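The folding table is where I started, and I'm glad it's going first

I spent 3 years in the laundry at Reldale, most of it at the back tables where the clean work comes out of the dryers and has to be turned into something flat. When people hear that folding is being automated, they tend to picture either a miracle or a layoff. I've watched the change arrive at my old workplace and at Lakov across the river, and I'm more excited about it than I expected to be. I also have some opinions about how it should be done, and who should be asked.

Start with what the work is like. A shift at the folding table used to mean 600 pieces per person, and on a bad Friday more than that. Sheets and towels are easy in their way. You get into a swing with a partner and your hands go off and do it while you talk about your kids. Clothes are the hard part. A T-shirt comes out of the bin as a lump, and before you fold anything you have to find out what you're holding – which end is the neck, whether it's inside out, where the second sleeve went. Your eyes do some of that but your fingertips do most of it. By the end of the shift your wrists know all about it.

The flat goods went to machines years ago. We had a big old ironer and a sheet folder behind it, and I never met anyone who missed doing king-size sheets by hand. But shirts stayed with us. A machine that wants every piece fed in square and smooth only moves the work two feet to the left, because a person still has to stand there making each piece square and smooth. That was my job for most of a year, feeding a shirt folder, and I liked it less than folding. All of the repetition and none of the finishing.

So what gets me going about the newer approach is that it begins with the hands. People do the task with a pair of grippers, one in each, and the machines learn from how the cloth was handled. Pinch the hem, pull it snug, bring it over, fix the end that bunched up. It's the first time I've seen anyone in this business treat what folders know as knowledge worth having!
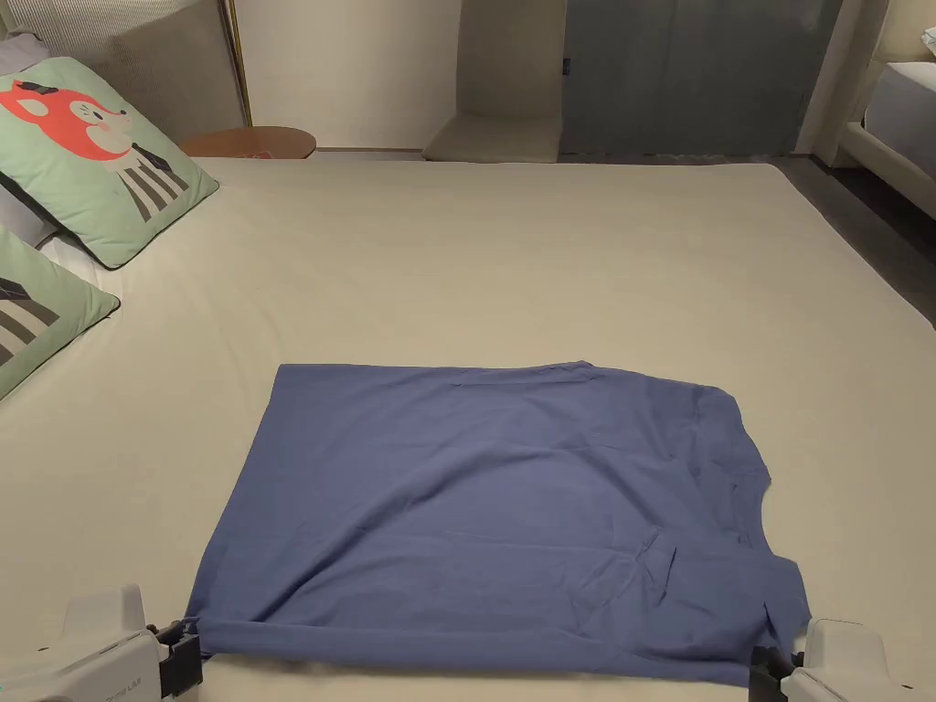
One blue shirt, two grippers. 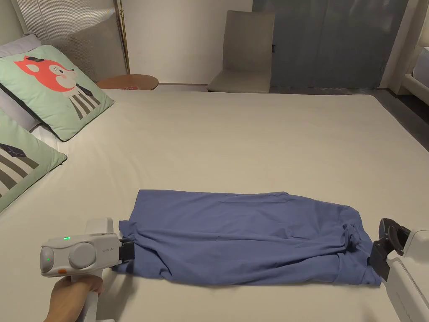
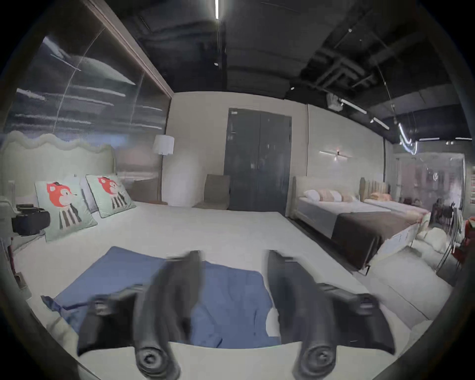

I've had my turn with a pair of them, and I was terrible. I could fold a shirt in my sleep and suddenly I was chasing a corner like a toddler. With two jaws you lose all the little things your other eight fingers were doing without being asked, and you find out how much of folding is smoothing. You also have to decide things. Do you grab the hem or the shoulder? Do you pull the wrinkle out now or let the next fold hide it? I had opinions on all of that and had never once said them out loud, and there I was explaining them to a room of engineers who wrote them down. It was the best afternoon I've had at work in a long time.

Now, the people. At Lakov the first robot folding station went in last April. It's slow. A good folder beats it easily and will for a while yet. But it doesn't have wrists, and it's happy on the night shift, and what happened around it surprised me. The crew stopped being a row of folders and turned into something more mixed. One person minds the station and clears it when a sleeve gets away from it. Somebody else does the odd pieces, the hoodies and the baby things with snaps, that it can't manage at all. Two of the women who used to fold are now the ones who say whether a fold is good enough to go out, and they are tough graders, tougher than any supervisor I ever had.

That last part matters a lot to me. When a machine folds badly, who gets to say so? In too many shops the answer is a screen in an office. The screen says 200 pieces done and calls it a fine morning, while the woman with the stack in front of her can see that half the collars are crooked. Put her in charge of that number. Pay her for it too, at a better rate than folding, since she's doing a job that needs her experience and didn't exist before.

I know the objection, and I don't want to wave it off. Fewer folders means fewer folding jobs, and a folding table is where a lot of us walked in. You didn't need much English and you didn't need a car if the bus ran on time. I got hired in ten minutes. If that door closes, the company that closes it owes people another one, and "we'll retrain everyone" taped up in the break room doesn't count. I'd want it on paper before the first machine is plugged in: how many people move, to what, at what pay, and how long they get to learn it. Lakov did some of this. Reldale is still talking about it, and I've told them what I think.

There's a money question in the teaching as well. If a person's way of folding a shirt is going to be used by a whole fleet of machines, that person should get more than the hourly rate for standing there. A bonus, a share, their name on the thing, I don't know what the right form is. I'd love to see the folders themselves argue it out, because I've sat at those tables and they can argue.

Still, I come back to how hopeful I feel about it. My hands ache in the mornings at an age when they shouldn't. The new hires at Lakov rotate off the table every 2 hours now, which we used to beg for and never got, and the reason they can is that something else is picking up the dull end of the pile. They go home with enough left in them to cook dinner. They also talk about the machine the way you'd talk about a slow coworker, complaining and rooting for it at the same time, and cheering when it gets a long-sleeved shirt right.

If you run a laundry and you're thinking about this, go stand at your folding table for one full shift before you call anybody for a quote. Then ask the people on either side of you which pieces they'd hand over first. They've had the list ready for years.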